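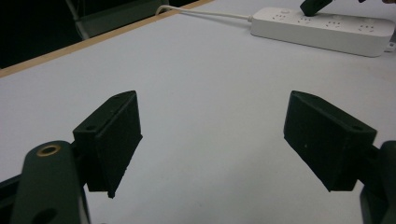
Flostden Two-Finger Hand Tool

Price: $1,960 for the tool on its own, $2,595 with the Wan software license (one seat)
In stock, ships from Stetitz

Hi, I'm Hongmei Li, and I look after the product pages at Boma, which mostly means I'm the one who has to answer when somebody writes in and asks, "So can it do my dishes yet?"

No. Sorry! It can't do your dishes. It's a gripper on a handle, and you are the one holding the handle. You do the chore with it, the tool records how you did it, and later on you train an arm with what you collected. If you came here for a machine that tidies the den while you're at work, I'd keep your money for now (and I'd love to hear from you again in a few years).

What I can tell you is where things stand on our own benches. Putting cups on a shelf is pretty good. Folding a hand towel is fine if the towel starts out flat, and kind of sad if it starts in a heap. Plugs and cords are the ones I get asked about most, and they're hard! A plug has to line up just so, the cord pulls back on you, and a white power strip on a white table is a rotten thing to find your way around. Xuelian Kong on our bench team did 70 rounds of plugging and unplugging last July and the trained arm got 17 of its first tries right after that. It's better now, but I still wouldn't leave it alone with the toaster.

Shops do a little better than homes, I think, mostly from the bins being in the same place every morning. Sorting fittings, loading a tray, wiping down a counter: people are getting real use out of it there, with a person nearby.

About the tool itself
The finger pads are black and come off with a small screwdriver, so you can swap them when they wear. They wear faster on metal parts than on cloth. The handle fits small hands (mine are tiny) and there's a longer grip if you ask for it at checkout.

In the box
Hand tool with pads fitted
One spare pair of pads
Screwdriver
USB cable
Printed setup card

Not in the box: the robot arm, the computer, or the patience for doing the same chore over and over.

Returns
Send it back within a month if it isn't for you. Pads you've already used are yours to keep. We pay shipping one way.

Page updated March 2025. Questions about arms that fit go to Xuelian, and everything else comes to me.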